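*Written up Nov 24, 2025, at the kitchen table, with my shoes still drying by the heater*

I have wanted to see the Soltani paper mill ever since my aunt gave me a box of its writing paper when I graduated from high school. I used up the last sheet years ago (on a letter I never mailed, I'm sorry to say), but I kept the box, and when I saw the mill was holding an open day I booked a room in Dremolness before I had even checked whether the ferry was running. It was, thank goodness, and it was full of people with the same idea, plus one very patient dog.

The mill sits on the Rultport side, a ten-minute walk up from the landing if you don't stop to look at things. I stopped to look at things. There is a footbridge over the race where you can stand right above the water and feel the boards hum a little, and a row of small brick houses that used to belong to the mill, with the year 1858 over the first door. By the time I reached the gate my group had already been given its paper badges, and I had to do a sort of jog across the yard to catch up.

Eleven of us went around together, led by Vernon Cloutier, a tall man with a soft voice and enormous forearms. He started us in the rag loft, where the cotton is sorted by hand before it goes anywhere near water. I had always assumed paper was wood and that was the end of it, but the Soltani sheets are cotton, and the loft smells like a linen closet that's been shut up all summer. There were bins and bins of it, most of it offcuts from shirtmakers, and we were allowed to pick through one and pull out anything with a seam. I found three buttons! Vernon put them in a jar on the windowsill with all the others.

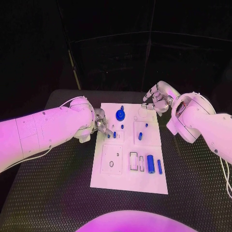 *Two white arms over the white board, in violet light.*

Downstairs is the beater room, and it is loud. The beater is a big oval tub with a heavy roll turning at one side, and the rags go around and around in the water until they stop being rags. Vernon dipped out a jar of the pulp at two hours and another at five and held them up to the window for us. The first looked like chopped string. The second looked like thin milk, and when he poured it back it made hardly any sound. He said you learn to judge it between your fingers, and then he let us try, and I can report that I learned nothing except that it's very cold.

The vat room was what I had come for, and I could happily have spent the whole day in there. The vatman lowers the mold in almost straight up and down, levels it under the surface, lifts, and then gives it a shake, side to side and front to back, so quick that I missed it the first few times. The water drops through and a sheet is just lying there. He passes it along to the coucher, she rolls it face down onto a felt, and the empty mold is already on its way back. They don't talk while they do it. They didn't seem to mind us standing there, though the vatman did ask one gentleman to take his elbow off the rim of the vat.
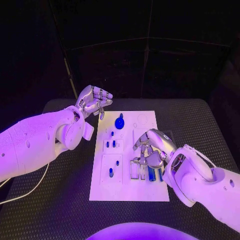

I asked how many sheets they get through, and the answer was 4000 in a good week, counting all sizes. The one I'd grown up with, it turned out after a bit of digging in the order book, is called Poronholm, a cream laid sheet with a little fish in the corner when you hold it to the light. It's still made. I'd worried for years that it had been dropped!

We each got a turn at a small mold, the size of a postcard. My first sheet had a hole in it. My second was thick at one end and thin at the other, like a wedge of cheese, and Vernon said kindly that it would do for propping up a table. The third came out flat enough to press, and I was so pleased with it that I walked straight into a rack of felts and had to be brushed down.

Lunch was in the old packing hall, soup and dark bread at long tables, and a plum cake I went back for twice. I sat with a couple from Dremolness and with Golshifteh Shirazi, and we got into a long talk about the drying loft, which we had just come through. The sheets hang up there over ropes, in little bundles, with wooden shutters all down both walls, and the shutters get opened or closed by hand depending on the wind. I said that I found it the loveliest room in the building, with all that paper moving a little in the draft. 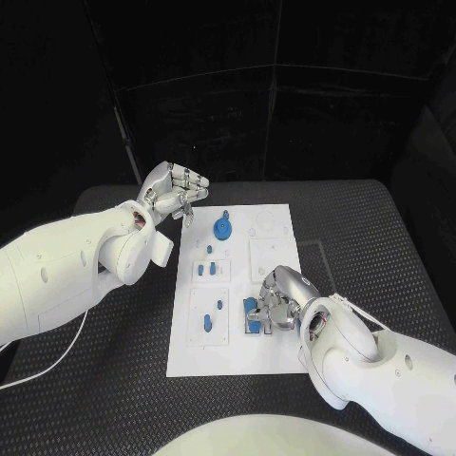

Golshifteh Shirazi thought the loft was lovely too, but said she would have given it up for another half hour with the molds, and that anyone who cares about paper should look at the wire before they look at the sheet. She wanted to know why the tour rushed past the mold store, and whether a person could write ahead and ask to see it properly.

So we asked, and it can be done. The store has 949 molds on its shelves, each in its own slot with a cardboard tag, and Vernon took the two of us back in while the others were having coffee. He slid out the Poronholm pair for me. The fish is a bit of bent wire, sewn down with finer wire, and one of its fins has been mended. I looked at it for a good long while. Golshifteh was nose to nose with a mold for old ledger paper and had to be called twice when the ferry time came up.

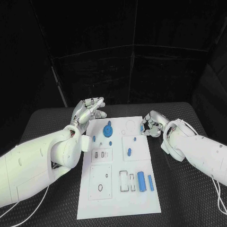
*The white board on its dark mat, with black fabric behind.*

A few practical notes for anyone planning to go. Wear shoes you don't love; the vat room floor is wet from one end to the other. The stairs to the drying loft are steep, with a rope for a handrail on one side only. The shop takes cards, but the cake table doesn't. Your own sheet needs to be pressed and dried, so they write your address on an envelope and mail it on to you, and mine hasn't come yet.

The mill closes to visitors through December while the vats are cleaned, and the shop stays open in the mornings. I came home with two boxes of Poronholm and a bag of offcuts sold by weight, and I've already started a letter to my aunt. She'll want to hear about the fin.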